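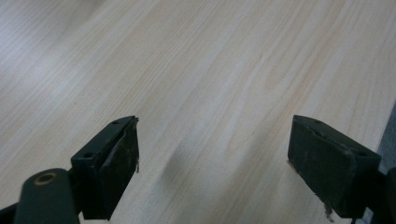 Is the Saltberg team really getting more speed out of the same engine?

Jahangir Seneviratne
I've followed regional late model racing for years, mostly at Quintanilla, and I keep hearing the same story in the stands. Saltberg buys its engines from Kellunance, same as Presum does, yet Saltberg has been walking away from Presum on the straights since May. People I talk to say the supplier is saving the good ones for its favorite customer. I don't buy it, but I can't explain the gap either. Both cars are supposed to have sealed engines. A guy in my section swears the Saltberg motor makes 50 horsepower more and that officials know it. Wouldn't that show up on a dyno? And if the engines match, where would that kind of straightaway speed come from?

Rizwan Jayawardena
Fifty horsepower from a sealed engine that passes inspection? I'd want to see the sheet. Somebody always "knows a guy" who saw the numbers, and the sheet never shows up.

Start with the corner before the straight. If one car gets back to full throttle a car length sooner, it carries that speed all the way down to the next turn, and from the stands it looks like power. Watch the hands and listen for the throttle. Presum's driver has been lifting twice through turn two all season, and the car looks tight in the middle. You can put any engine you like in a car that won't turn.

Then look at gearing. Two teams can have the same engine and pick different rear gears. One will jump off the corner and run out of breath, the other will be lazy early and keep pulling. I'd check where on the straight the gap opens before blaming anyone. 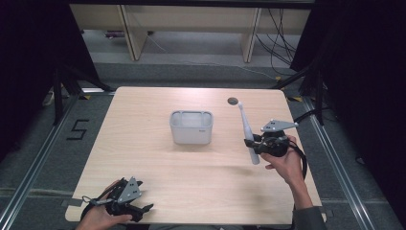

There's also drag. A little more rake, a different spoiler angle inside the allowed range, tape on the nose, and you've got a faster car in a straight line that may be worse on long runs. Have you compared lap times late in a race? I'd be surprised if the gap stays the same once the tires go off.

As for the supplier playing favorites, it could happen. Engines vary a bit even when the parts list is identical. But a shop that got caught at it would lose the other customer, and I can't see why they'd risk that over a regional title.

dirtfan682
They cheat. They all cheat. Tech only looks at what it wants to look at. My cousin raced street stocks and he said the same thing.

Jahangir Seneviratne
Thanks Rizwan. I'll sit down by turn two next time and listen for the lift. Still not convinced tape and gears cover all of it, but it beats the 50 horsepower story.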